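Livro de Assinaturas para Cerimónias de Casamento – Modelo Vincze

Ref. Wesum / papelaria de cerimónia
Disponível para envio

O livro de assinaturas Vincze destina-se a celebrantes, conservatórias e casais que queiram guardar num só volume os votos, as assinaturas das testemunhas e as mensagens dos convidados. Pode ser usado em casamentos civis, cerimónias simbólicas, bênçãos e bodas de prata ou de ouro. Não substitui o registo oficial do casamento, que continua a ser feito na conservatória competente.

O miolo tem 200 páginas em papel sem ácido, cosido em cadernos, e abre por completo sem forçar a lombada. As primeiras 4 páginas são impressas: folha de rosto com os nomes do casal, página de votos, página do celebrante e página das testemunhas. As restantes são lisas. Quem preferir linhas deve indicá-lo na encomenda, no campo de observações.

A capa é forrada a tecido Larnex, em marfim, cinzento-claro ou azul-escuro. A gravação dos nomes e da data é feita a quente, em dourado ou prateado, e está incluída no preço até duas linhas de texto. Uma terceira linha é cobrada à parte. Verifique bem a grafia dos nomes antes de confirmar: gravamos exatamente o que for escrito no formulário e não aceitamos devoluções de livros personalizados, salvo defeito de fabrico.

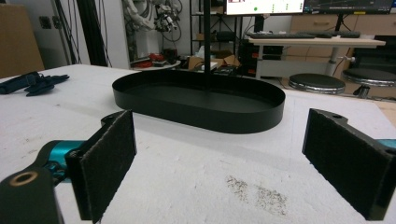 Pormenor: almofadas de feltro cinzento-escuro sobre tampo branco.

O desenho da folha de rosto é de Anneliese Haberkorn, que assina também os cartões de votos da mesma coleção. Existem versões em português, inglês e alemão. Para cerimónias bilingues imprimimos as duas línguas lado a lado, sem custo adicional.

Para escrever no livro aconselhamos caneta de tinta pigmentada de ponta fina. As canetas de gel demoram a secar neste papel e podem borrar quando se vira a página. A caixa de arquivo Zillbridge, vendida em separado, tem as medidas certas para este modelo e para o álbum pequeno.

Encomendas para celebrantes e quintas

Fazemos preço de revenda a partir de 400 euros por encomenda. A folha de rosto avulsa, sem livro, é fornecida em maços de 1.000 exemplares, com espaço em branco para preencher à mão. Os celebrantes podem pedir a inclusão do seu nome ou símbolo no rodapé; enviamos uma prova em PDF antes da impressão.

Prazo de produção: oito dias úteis após aprovação da prova. Em março e nos meses de verão pode chegar a doze.

Preços e condições revistos em julho de 2020.

Produtos relacionados: cartões de votos, caixa de arquivo Zillbridge, certificado de renovação de votos, fita para cerimónia das mãos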